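Frequently Asked Questions: Pushing and Grouping Blocks with Firkus

This page collects the questions we receive most often after people read our report or visit the lab in Plumdale. If your question is missing, please write to the project address and we will try to add it at the next update, which is planned for December.

What is Firkus?

Firkus is a method for teaching a robot arm to follow short spoken or written requests on a table. A person says, for example, "put the red star next to the blue cube," and the arm pushes the pieces until the request is satisfied. The person may interrupt at any moment with a new request, and the arm should change its plan without stopping.

Why does the robot push the blocks and not pick them up?

We wanted to study the language part and the contact part together, with as little hardware as possible. With a gripper, most of the difficulty goes into the grasp. With a single rod, the robot must think about where to touch each piece and from which side. A small error of the contact point makes the piece turn, and then the next push has to correct it.
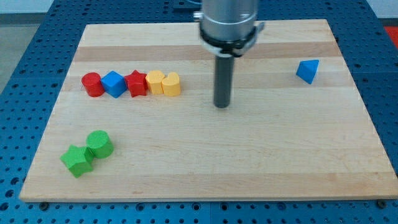

Fülöp
Research engineer, Firkus project

I answer the questions from this point on, as I take care of the table and of the evaluation.

Which shapes and colors are used?

The pieces are foam blocks in red, blue, green and yellow. Among the shapes are cube, cylinder, star, heart and triangle. The same shape can come in more than one color, for example a red star and a green star, so the request has to be understood completely. If the model listens only to the word "star," it will be wrong quite often.

Is a straight row a difficult task?

Yes, more than we expected at the beginning. To bring the first two blocks together is easy. Each new block must arrive at the end of the row softly, or it moves the blocks that are already in place. The row also gives fewer free sides to touch. With five blocks in a row, the ones in the middle can be corrected only from the front or from the back.

The heart and the star are the worst for this, as their sides are not flat. The cylinder is also not simple, because the rod slides around it when the push is not well centered.

How was the model trained?

By imitation. Operators moved the arm by remote control and followed their own ideas for long sessions, without a fixed task. Later, other people watched the recordings and wrote what the arm was doing in each short part. We collected 2,400 such labeled parts for the first version. This way of working gives more natural sentences than a list prepared before.

How do you measure success?

We use 40 written requests. For each one the arm has a limit of 119 seconds. A person who did not work on the training decides if the final position agrees with the request. For the first version, 32 of the 40 requests were completed inside the limit. Most of the failures were of two kinds: the arm pushed a group apart while going to another piece, or it continued to make very small corrections until the time was over.

What happens when a block falls from the board?

The trial is counted as a failure and the operator puts the block back by hand. The robot has no method to lift it.

Can Firkus work with other objects?

We tried a few kitchen items for one afternoon. The results were not good enough to report. Light foam stops almost immediately when the rod stops, and the model has learned to depend on this. Heavier or rolling objects will need new data.

What is the relation between Firkus and Ikau?

Ikau is the labeling tool, and Firkus is the control method. You can use Ikau alone if you have recordings of your own. It accepts ordinary video files and exports the sentences with their start and end times.

Can I visit and give requests to the robot myself?

Yes, on Thursday afternoons, in small groups. Please write before you come. Visitors are asked to speak in complete sentences and to stay behind the yellow line on the floor while the arm is moving. Requests in other languages are not supported for the moment.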